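Zuletzt aktualisiert: Sonntag, 21:14

Strickstulpen in Schwarz – welche Wolle pillt nicht?

maschenmurks
Hallo zusammen, suche Garn für gerippte Armstulpen, schwarz, sollen viel aushalten. Habe jetzt zwei Paar aus der Benderetti Merino gestrickt, nach 3 Wochen alles voller Knötchen. Fein gerippt sollen sie bleiben. So in die Richtung: 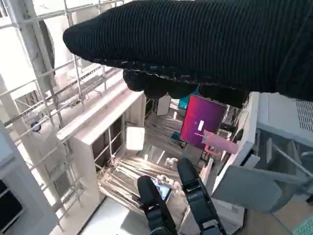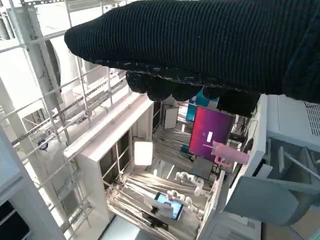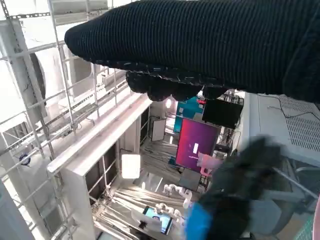 Schwarzer Rippenstrick, auf allen drei Bildern

Budget egal, hauptsache kein Kratzen.

Elie Masri
Merino pur am Unterarm? Würd ich lassen. Nimm Sockengarn mit Polyamid. Ich stricke seit Jahren die Bhatt 4-fach, Nadel 2,5, pillt kaum. Fürs Paar reicht ein Knäuel.

wollwut
Sehe ich anders. Polyamid hält, ja, aber schwarz wird da schnell grau. Meine waren im September fertig und sehen aus wie zehn Jahre alt. Lieber Baumwolle mit bisschen Elastan.

Elie Masri
Baumwolle leiert aus. Nach zwei Wäschen rutscht dir das Bündchen bis zur Hand. Und grau wird es nur, wenn man zu heiß wäscht!

wollwut
30 Grad, Handwäsche. Danke für den Tipp.

maschenmurks
Bitte nicht streiten :) Wieviel Maschen schlagt ihr an? Bei mir 64, wirkt etwas lommelig.

Elie Masri
56, 2 rechts 2 links. Italienischer Anschlag, sonst schneidet der Rand ein.

wollwut
Bei den Maschen sind wir uns mal einig. Anschlag ist mir wurscht, ich mach normal mit dickerer Nadel. Skeltemby hat grad die 500-Gramm-Kone in schwarz, lohnt aber nur wenn du merh als ein Paar willst.

maschenmurks
Bestell erstmal ein Knäuel Bhatt und mach eine Probe. Melde mich.

Kommentare

Ezekiel Wojcik: Kone von Skeltemby färbt ab, vorher mit Essig spülen.

nadelspiel_7: Alpaka hat noch keiner erwähnt?

wollwut: Alpaka fusselt – dann kann sie gleich bei Merino bleiben.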